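厨房、洗衣机和一排铁架子

Parkberg的户型图上，最大的一间屋子没有名字。销售册子上写的是“多功能室”，物业的登记表上写的是“工作间”，住户大多叫它“后面那间”。它紧挨着进户门，有上下水，有两路插座，地面比卧室低一级。楼是旧厂房改的，当初改造时没有给每户单独隔厨房，水管走到哪里，灶和洗衣机就都放在哪里。

于是这栋楼里的人做饭、洗衣服、放工具，差不多都在一间屋子里。最小的一种户型，后面那间连同过道一共33平方米，听起来不小，可是炉具、水池、洗衣机、换季的东西、修理用的东西全要进去，住进去半年以后，多数人都会去买架子。

我在楼里走了八户，问的都是一样的问题：什么东西放在什么地方，放了多久，后来有没有挪过。有人愿意把每一个筐都拉出来给我看，有人只肯说说锅。下面写的是其中几户，还有一位修洗衣机的师傅和一位给人做收纳的人的意见，两个人的意见常常相反。

先说架子

Diệp Khương搬进来的时候，带了一个老式的木碗柜，有玻璃门，是从上一处房子拆下来的。碗柜放在水池旁边，用了一个夏天，底板鼓起来，门关不严。她把碗柜送给了楼下，换成白色的金属架，一层一层敞着。

“先是买了一个，”她说，“放不下，又买了一个，两个并在一起。中间有条缝，筷子掉进去就很难拿。”

金属架的好处和坏处都很清楚。水溅上去可以擦，背后的墙看得见，有没有返潮一眼就知道。坏处是落灰，尤其是靠近炉子的那一头，油烟和灰混在一起，粘在横杆的下面，平时看不见，手摸上去才知道。Diệp Khương的办法是把离炉子最近的一格空出来，只放天天要用、天天要洗的东西，比如锅盖、隔热垫、一瓶油。不常用的碗碟往远处放。

她买的是Granel的货。这家厂子的架子在楼里很常见，原因很简单，店就开在两条街外，自己推个小车就能拉回来。Granel的层板有两种，一种是整块铁板，一种是网格。铁板的适合放瓶子，网格的适合放锅，锅底有水也能漏下去。她当时没有细看，全买了网格的，结果调料瓶站不稳，只好再去买几个塑料筐，把瓶子集中在筐里。

塑料筐这件事，后来我在每一户都听到了。架子是敞开的，小东西直接放上去会散，散了就会往后掉，所以一定要有筐。白色的筐最多，透明的也有人用，藤编的有两户试过，都收起来了，说是沾了油以后没法洗。

筐的大小比颜色要紧。太深的筐里面会分出上下两层，下面那层等于没有。Diệp Khương有一个深筐，她有一次从底下翻出一包没拆封的洗碗布，Flenditex的，包装纸已经发黄，她想不起来是哪一年买的。现在她用的筐都不高，伸手进去能碰到底，手背还露在外面。

她家的架子后面原来是一面刷白的墙，刷得不好，掉粉。有的人家在架子后面装洞洞板，钉上挂钩，剪刀、量杯、小漏勺挂在上面。她没有装，说架子和墙之间的距离不够，挂了东西架子就要往外挪，往外挪了过道就窄。
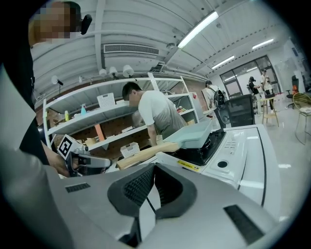 炉具放哪里，是第二个问题。

这栋楼的后面那间没有通燃气，大家用的都是电的。有人用嵌进台面的，大部分人用的是能搬的那一种，面板是黑色玻璃，按键在旁边，吃完饭一收，地方可以拿来擀面、熨衣服、给孩子写作业。Maëlys Langlois一家四口，做饭的台面和写作业的台面是同一张，炉具在饭后要搬到架子下层去。

搬来搬去有一个前提，锅要轻。她以前有一口铸铁锅，是母亲给的，炖东西很好，但是每次搬炉子之前都要先把锅端走，端了两年，手腕不行了。铸铁锅现在放在架子最底层，一年拿出来几次。平时用的是一口带木柄的平底锅，煎蛋、炒青菜、热剩饭都用它。

“木头柄不烫手，这一点是真的方便，”她说，“但是木头柄不能泡水，我先生总是把整个锅放进水池里。”

木柄泡久了会发毛，接口的地方会松。她的处理办法是用过以后马上冲，冲完柄朝上靠着晾，等柄干了再平放。如果柄已经发毛，用细砂纸顺着木纹磨一遍，再抹一点食用油，放过夜，第二天用干布擦掉。接口松了，一般在柄的尾端或者靠锅的一侧能找到一颗螺丝，拧紧就行，有的锅是铆死的，那就没有办法。

浅色的锅看着干净，买的人多。Maëlys Langlois提醒说，浅色的锅外壁很显油渍，尤其是锅沿下面那一圈，油滴流下去，再一加热就变成黄褐色，用洗洁精洗不掉。小苏打调成糊抹上去，放一会儿再擦，能去掉大部分。钢丝球不要用，外壁的涂层会花，花了以后更容易挂油。

炉具本身的清洁大家都差不多。面板冷下来以后用湿布擦，再用干布擦一遍。糊在上面的糖汁要趁它还没有硬透的时候刮，刮刀放平。按键那一片要小心，水不能多，抹布拧干再擦，擦完看看缝里有没有积水。面板旁边和底下的进出风口也要看，不少人家的炉具是贴着墙放的，风出不来，用一会儿就自己停了，以为坏了，搬出来一点就好了。

Diễm Từ住在走廊的另一头，她的炉具从来不搬。她把炉具固定在台子的右侧，紧挨着架子，锅柄一律朝左。她不喜欢锅柄朝外伸出台面，孩子走过去会碰到，大人围裙的带子也会挂到。锅柄朝左就要求左边有地方，所以左边那一块台面永远是空的，任何人都不许在上面放东西，钥匙也不行。

我问她这条规矩执行得怎么样。她说钥匙还是会有人放。

架子和炉具离得近，拿东西方便，弯腰的时候就要小心。架子下层的东西往往要俯下身去够，胳膊从锅的上方或者后面伸过去，袖口宽的衣服容易扫到。Diễm Từ把她最常用的两个筐从下层换到了和腰一样高的那一层，下层改放不急着用的：成卷的保鲜膜、备用的海绵、饭盒。她说换过之后，做一顿饭要弯几次腰她没有数，晚上腰不酸了，这个是知道的。

层与层之间的高度，多数人装的时候是按架子说明书上的图来的，每层一样高。Diễm Từ家的不是，她先把要放的东西在地上摆好，最高的一只瓶子和最高的一口锅量一下，再定层高。最上面一层放轻的，最下面一层放重的，中间几层留得最密，因为中间放的都是小东西，层高太大，上面的空气全是浪费。

装这种架子需要一把橡皮锤。层板卡进立柱的时候要四个角轮流敲，一个角敲到底，对面那个角就翘起来。Granel的说明书上没有写这一点，楼里至少有三户是敲歪了又拆下来重敲的。立柱底下最好垫一块薄的防滑垫，地面有水的时候架子不会滑，铁脚也不容易生锈。

洗衣机

后面那间的另一件大东西是洗衣机。滚筒的居多，门在正面，上面可以再放东西。能不能放东西，修洗衣机的和做收纳的说法不一样。

Yurchenko修理铺在楼的背面，门面很小，修的东西很杂，洗衣机占一多半。铺子里现在主要是Sandra Parsons在管，她在那里干了很多年，墙上还贴着她经手的第一张修理单，日期是2002年9月3日，修的是一台洗衣机的门锁。单子上的字已经淡了，故障一栏写着“关不上”。

“二十年前修得最多的是门锁，现在还是，”她说，“人家用膝盖顶门。”

滚筒洗衣机的门是靠一个小小的锁钩扣住的，铰链在另一侧。两手抱着衣服的时候，很多人习惯用膝盖或者脚把门推上，力气不正，铰链会慢慢往下坠，坠到一定程度，锁钩对不上孔，机器就不启动。Sandra Parsons的建议是关门的时候手扶在门的上沿，轻轻往里送，听到一声就可以了。门上更不能挂东西，有人把湿毛巾搭在开着的门上，有人让小孩扶着门站起来，这些她都修过。

洗完衣服门要开着，这一条她说得最多。密封圈是橡胶的，折起来的那一圈里面会存水，门一关，里面的水出不去，过不了多少天就有味道。她主张用完以后拿一块干布把密封圈里面抹一遍，把头发、线头、硬币一起带出来，然后门敞开，敞多大都行，能进空气就好。

洗涤剂盒也是一样，拉出来，冲掉里面的渣，晾着。冬天的时候渣会结块，可以用热水泡。她见过一户人家的盒子，从买来到送修从来没有拉出来过，那家人不知道它是可以拉出来的。

至于机器上面放东西，Sandra Parsons不赞成。脱水的时候机器会抖，抖的时候瓶子会走，走到边上就掉下来，掉在地上还好，掉在开着的门上，玻璃会裂。机器身上贴着的那些标签，很多人买来就撕掉，嫌不好看，她也不赞成。警告的那一张写着哪些事不能做，说明的那一张写着程序和图标的意思，撕掉以后，过几年说明书也找不到了，要洗一条羊毛毯子，就只能凭记忆。

Wakana Hirano的看法不同。她给人做收纳，楼里有好几户请过她。她说后面那间的面积就那么大，洗衣机的顶面不放东西，等于白白丢掉一块最好拿的台面。她的做法是铺一块厚的防滑垫，上面放一只浅筐，洗衣粉、去渍的、刷子都在筐里，筐有边，东西走不出去。脱水之前把筐拿下来也行，不拿下来她也没有出过事。

我把这话转给Sandra Parsons，她说那个垫子要是好用，她就少一半生意了，然后继续拆她手里的排水泵。

两个人有一件事是一致的：洗衣机旁边要留空。机器的两侧都要留出一只手的宽度，后面要留得更多，进水管不能折死。很多人家的架子紧贴着洗衣机，晚上脱水的时候架子跟着响，瓶瓶罐罐一起响，以为是机器坏了。把架子挪开一点，声音就小了。

还有地漏。地漏的位置不能被架子压住，筐也不行。Maëlys Langlois家七月里漏过一次水，原因是排水管从地漏口上滑出来了，水往外淌，可是地漏上面正好压着一只装满旧鞋的箱子，等她先生把箱子搬开，水已经到了过道。鞋后来都扔了。
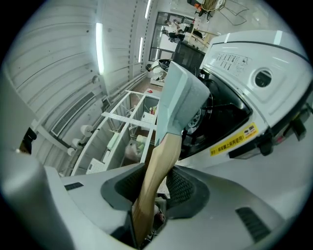

工具是最难放的一类。

锅有锅的地方，衣服有衣服的地方，工具在每一户都是最后才找到地方的。锤子、卷尺、螺丝刀、一把手锯、一把小斧头，有人放在架子底层的筐里，有人放在洗衣机和墙之间的缝里，有人放在门后。Diệp Khương家的工具有一段时间放在烤盘下面，她说那时候想找一把螺丝刀，要先把烤盘拿出来，所以干脆用餐刀拧，拧坏了两把餐刀。

城里的公寓里为什么会有斧头，我问过几户。有的是去山里露营的时候买的，劈引火的小木头；有的是父亲留下来的；Diễm Từ家那一把是用来劈甘蔗和大骨头的，她说菜刀劈骨头会崩口，斧头不会。她用完以后和锅一起洗，和锅一起晾，晾干了再单独收起来。

小斧头的收法，她讲得很细。刃上要有套，皮的、塑料的都行，套子要能扣住，不扣住的话从架子上拿下来的时候斧头会从套子里滑出去。放的时候平放，刃朝里，柄朝外，放在大人腰以上、孩子够不到的地方。不能竖着靠在墙角，靠着的东西总有一天会倒。她也不赞成挂在洞洞板上，洞洞板的挂钩承得了剪刀，承不了斧头，何况板子多半是用几颗小螺丝钉在墙上的。

斧柄和锅柄都是木头的，道理相通，怕泡，怕晒。后面那间夏天潮，冬天暖气一开又很干，木柄一年里会胀会缩，缩的时候斧头和柄之间会出现一点缝。用之前握住柄抖一抖，听有没有响。有响就不要用，先把楔子敲紧，或者送去Yurchenko的铺子，他们也修这个，不过要等，洗衣机排在前面。有人图省事，把斧头泡在水里让木头胀起来，当天是紧的，干了以后更松。

保养木柄的油，楼里用什么的都有。亚麻籽油最常见，薄薄地抹，抹完晾透，不能抹完就塞进筐里，会粘上灰。抹过油的布不要揉成一团扔在架子上，摊开晾干再扔，这种布团起来自己会发热，是能着火的。Sandra Parsons铺子里的垃圾桶是铁的，带盖，就是这个缘故。

Wakana Hirano给工具定的位置是架子从上往下数的第二层，放在带盖的盒子里，盒子外面贴字条。她不主张把所有的工具放在一起。卷尺、螺丝刀、胶带是一盒，常用，放在靠外的一边；带刃的是另一盒，不常用，放在靠里的一边。两盒分开以后，想拆一个快递的人就不会把手伸进有锯子的盒子里。

Maëlys Langlois请过她，按她的办法做了，字条也贴了。后来带刃的那一盒里又进了手电筒和一串不知道开哪里的钥匙，她说字条还在，字也没有错，只是不全了。

整理一次要多长时间

Wakana Hirano第一次上门，通常只做一排架子。她先问这家人谁做饭，谁洗衣服，左手还是右手，然后把架子上的东西全部拿下来，放在地上，空架子擦一遍。光是拿下来和擦，60分钟就过去了。很多人到这一步已经累了，想明天再放回去。她的意见是当天一定要放回去，放得不好也要放回去，地上的东西过一夜，第二天就会被人绕着走，绕几天就习惯了。

放回去的时候她只管三件事里的前一件，也就是位置。盒子好不好看、颜色统一不统一，她说那是主人的事。位置的定法和炉子有关，也和洗衣机有关。炉子这一头放吃的和做饭的，洗衣机那一头放洗的和擦的，两头中间的那一格谁都可以放，但是晚上要清空。

洗的东西和吃的东西分开，大家都懂，做起来不容易。洗洁精是两边都要用的，白醋也是。白醋的瓶子和一种去水垢的清洁剂的瓶子很像，都是透明的，都带红盖子，Diệp Khương家里就拿错过，幸好倒出来的时候闻到了味道。从那以后凡是不能吃的，她都用颜色深的瓶子，瓶身上再缠一圈胶带，黑着灯用手也能摸出来。分装的瓶子上一定写名字，她用油漆笔写，马克笔写的过了油就没了。

漂白的和除垢的不能放在同一只筐里，这是Wakana Hirano每到一家都要检查的。两种东西混在一起会出有毒的气体，后面那间多半没有窗，门一关很危险。她一般把漂白水单独放到最底层，直接放在铁板上，不进筐，漏了能看见。

抹布也分。炉子一块，台面一块，洗衣机密封圈一块，地上一块。Maëlys Langlois用的是Flenditex的四色装，每种颜色一个用途，写在一张纸上贴在架子侧面。她先生色弱，蓝的和紫的分不清，于是她把紫的那块剪掉一个角。这个办法用到现在。抹布洗了以后在架子的横杆上晾，横杆上夹几个夹子，不要叠在一起。

有一些东西没有人愿意整理。过期的调料，断了一只耳朵的砂锅，旧手机的充电线，单只的手套，买电器送的量杯。Wakana Hirano给它们一个筐，只有一个，满了就必须倒掉一半才能再放。倒掉哪一半她不管。Diệp Khường家那只筐她去看过两次，两次都是满的——这句话是Wakana Hirano说的，Diệp Khương说第二次其实已经倒过了，又满了。

潮气

后面那间的地面低一级，是当初为了走水管。低一级的好处是水不会流进卧室，坏处是潮。一楼和二楼的几户，架子最底层放的东西，过一个梅雨季就有霉点。面粉、干香菇、木耳、纸巾都不能放在那里。能放的是锅、玻璃罐、塑料盆、矿泉水。

有两户装了排风扇，声音很大，做饭的时候开，做完就关。Sandra Parsons认为应该反过来，做饭的时候当然要开，洗完衣服更要开，洗衣机门敞着的那两个钟头里，排出来的潮气都在屋子里，不排出去就到墙上去了。她自己家里是用定时插座，洗衣机停了以后风扇再转一阵。

架子离墙留一条缝，也是为了这个。有洞洞板的人家，板子和墙之间本来就有一点空隙，但是那个空隙里积灰，也长霉，一年要拆下来擦一次。棕色的板子脏了看不出来，容易忘。拆的时候先拍一张照片，不然挂钩装回去的位置全是乱的，Diễm Từ的丈夫拆过一次，装回去以后她用了一个星期才习惯量杯在哪里。

金属架也不是不会锈。白漆碰掉的地方，焊点的地方，层板卡口的地方，最先变黄。卡口因为敲过，漆多半已经裂了。锈点不大的时候用砂纸磨掉，擦干净，点一点白漆。Granel的店里有小瓶的补漆卖，指甲油那样的瓶子，自带刷子。指甲油也可以代替，白色的要多涂几遍。

盐和小苏打不要直接放在铁板上，袋子漏了就会吃漆。放在罐子里，罐子底下垫一个碟子。洗衣粉的盒子也要垫，纸盒吸了水，底是软的，一提就散。

关于钱

架子不贵，筐也不贵，可是一样一样加起来，住户们算过的都说比预想的多。问下来，多花的钱大多花在筐上。先买一批，尺寸不合适，再买一批，前一批舍不得扔，又要找地方放前一批筐。

Wakana Hirano的建议是架子装好以后，先用纸箱子。鞋盒、牛奶箱、装水果的箱子，剪成想要的高度，放上去用一个月，看看哪个大了，哪个小了，哪个从来没有人动，再照着尺寸去买。她去的人家里，肯用一个月纸箱的很少，纸箱不好看，客人来了不好意思。Diễm Từ用了，用到第三个月还在用，有两个一直没有换，一个装土豆，一个装洋葱，她说装这两样东西纸箱比塑料筐好，透气，底下的泥也好倒。

锅也是花钱的地方。八户里有人家有一整套，从小到大套在一起，用的永远是中间那一口。套在一起放，锅与锅之间要垫布或者垫纸，涂层才不会刮花，拿的时候要把上面的都端起来，所以时间长了，最下面那一口就当作没有了。Maëlys Langlois后来把不用的几口送了人，留下两口平底的、一口煮面的、那口铸铁的。架子上空出来半层，她说空着的那半层过了没多久，就放上了孩子的颜料和一个鱼缸的过滤器，鱼缸是后来才买的。

洗衣机用坏了是修还是换，Sandra Parsons说要看坏的是什么。门锁、密封圈、排水泵、进水阀，都值得修。轴承要看机器的年头。电路板如果还买得到，也可以修，如果要等，就问清楚等多久，一家几口人的衣服等不了太久。她铺子里有一台旧机器是专门借给等零件的客人用的，推车送上门，修好了再推回来。那台机器门上的漆掉了一块，写着铺子的名字，楼里不少人都用过它。

搬洗衣机之前要把里面的水放干净。滤网在前面右下角或者左下角，一个小盖子，拧开之前先在下面垫一条旧毛巾和一个浅盘。盘子不能高，高了塞不进去，烤饼干的盘子正合适，用完洗干净。Sandra Parsons说，滤网一季清一次就够了，养猫的人家要勤一些。

Diệp Khương那两个并在一起的架子，中间的缝现在用一条硬海绵塞住了，是包装箱里拆下来的。筷子不再掉进去，掉进去的换成了牙签和皮筋。她打算等天凉一点把两个架子都清空，往炉子的方向挪一挪，给洗衣机那一侧多让一点地方，上次师傅来换进水管，是侧着身子才进去的。旧的碗柜还在楼下那户人家手里，底板换过了，放在卧室，里面装的是毛衣。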